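Workplace Guides > Waste and Recycling > Desk-Side Bins
12 shares | 3 comments

SECTION 5. FITTING AND CHANGING LINERS IN SMALL RECTANGULAR BINS

5.1 Scope

This section covers lining, emptying and relining the small rectangular bins supplied to the Skanville and Bavbridge sites. It applies to bins used under desks, beside printers and on work surfaces. It does not apply to pedal bins, to the wheeled containers in the loading area, or to any bin marked for sharps or batteries. For those, see Section 7.

The liners are Sasard light-gauge bags, supplied on a roll and separated by perforations. The standard roll is kept at each supply point. Other liners may be used if the flat width of the bag is at least half the distance around the rim of the bin. A narrower bag will split at the corners during fitting.

5.2 Before you start

1. Place the bin on a flat, stable surface at a comfortable height. A table is suitable if it has been cleared of food and open drinks.

2. Check the inside of the bin for staples, broken plastic and sharp edges. Remove loose items by hand, wearing gloves.

3. Wipe the inside and the rim with a damp cloth, then dry both. A wet rim lets the liner slide down as soon as weight is added.

4. Put the roll of liners within reach, on its side, away from the edge of the surface.

5. Tear off one liner along the perforation. Hold the roll with one hand and pull the bag sideways. If the tear runs into the body of the bag, set that bag aside for dry paper only.

NOTE: Both ends of the bag look alike when it comes off the roll. The sealed end has a flat weld line a short distance from the edge. The open end has no weld. Rub the open end between two fingers to separate the layers.
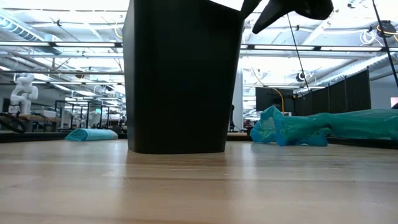 Fig. 5-1. Black bin on the work surface, with rolled bags to the left and a crumpled teal-blue bag to the right.

5.3 Fitting the liner

1. Open the bag fully and shake it once to let air in. A bag that is still bunched or twisted must be straightened before it goes into the bin.

2. Lower the sealed end into the bin. Push it down with a flat hand until it touches the base on all four sides.

3. Fold the open end outward over the rim. Start at one short side, then do the opposite short side, then the two long sides.

4. Pull the overhang down evenly. The cuff should be the same depth all the way around.

5. If the cuff is loose, gather the spare material at one corner and tie it in a single knot outside the bin. Do not use tape. Tape residue on the rim collects dirt and tears the next liner.

6. Press the liner into the bottom corners again. Trapped air will lift the bag and reduce the usable volume.

CAUTION: Most of these bins are narrower at the base than at the rim. An overfilled bin on a smooth surface tips easily. Return the bin to the floor before putting it into use.

5.4 Emptying and changing

Change the liner when the contents reach the lower edge of the cuff, or at 5 p.m., whichever comes first. Bins that have received food waste are changed at the end of the shift regardless of level.

1. Check the rim for paper or other items caught between the liner and the bin. Push them into the bag before lifting.

2. Release the corner knot, if one was tied.

3. Raise the cuff on all sides and bring the edges together above the contents.

4. Press out excess air – gently, with the opening pointed away from the face – and tie the neck.

5. Lift the bag straight up. If it sticks, tilt the bin slightly to let air in below the bag. Do not pull harder.

6. Carry the bag by the neck to the collection point. Do not drag it or compress it with the foot.

Clean liners that were torn off in error can be flattened, folded and stored with the roll. Used liners must not be turned inside out and refitted.

5.5 Common faults

Liner slips into bin: Cuff too short, or rim wet. Dry the rim and refit with a deeper cuff.

Liner splits at a corner: Bag too narrow for the rim. Use the next size up.

Liquid under liner: Remove the bag, rinse the bin with warm water, dry it and reline.

Perforations do not separate: Cut with scissors along the line, taking one bag at a time.

5.6 Reordering

Liners are ordered through Polák under stock line 109. The minimum order is 400 bags. Place the order when 3 full rolls remain at the supply point. Opened rolls are not counted as stock. Allow extra time for orders placed in January.

Filed under: Liners & Bags, Desk-Side Bins, Housekeeping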